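Zerkano Project Gallery – Desktop Teardown

Grolbridge and its partner Allora are gathering demonstrations for a learning system that will service used desktop computers. Operators guide the arm by hand through each task, and every attempt is recorded from the wrist camera. The collection goal is 4000 attempts, with 50 set aside for review.

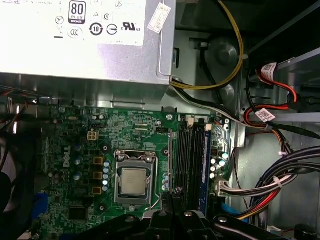
Gripper near the memory slots of a Dell desktop board, processor exposed in its socket.

Memory tasks are recorded at stations 2 and 3 of the Ventura laboratory. Cable tasks will be added in June – requests for access to the recordings may be sent to the project office.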